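The Harbor Bell at Drumport: A Study of a Local Memorial
Student project report, Local History and Religion
July 2, 2019
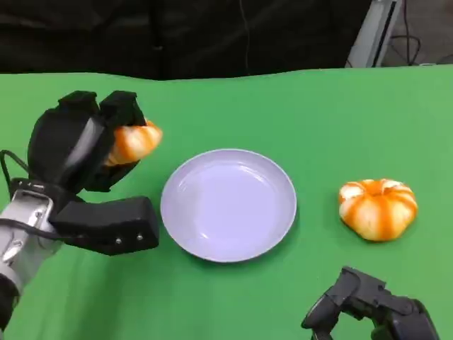
The bell stands in a small walled yard behind the Stelska chapel in Drumport. I chose it for my project after walking past it for years without reading the plaque. My question was how a ship's bell came to be used in a religious service, and whether the people who ring it today know where it came from.

Background

According to the chapel record book, the bell came off the Arnesov, a cargo ship that was broken up in the harbor. The Queiroz foundry bought the metal and was going to melt it down. The congregation raised 600 dollars and bought the bell instead. It was hung first inside the chapel, but the beam began to crack, and it was moved out to the yard. The record book gives no reason for choosing that corner -- it may have been the only level ground.

Method

I read the record book and the chapel newsletters kept at the town library. I also went to the remembrance service in October and talked with people afterward. Two of the newsletters from the early years are missing, so that part of the story rests on the record book alone.

Findings

The bell is rung once a year for people lost at sea. The names are read first, then the bell is struck, and then there is a silence. Older members told me the service used to follow a set prayer. Now anyone may speak, and people from other faiths take part.

Most people I talked with knew the bell came from a ship. Only two could name the ship. The plaque does not help much, as it lists the chapel and the foundry but leaves out the Arnesov.

The library put the cost of a new plaque at 1000 dollars. The chapel has not decided whether to replace the old one.

Limits of the study

I went to only one service, and I could not find any papers from the foundry itself. The county archive may hold its sales books -- I did not get an appointment there before the report was due.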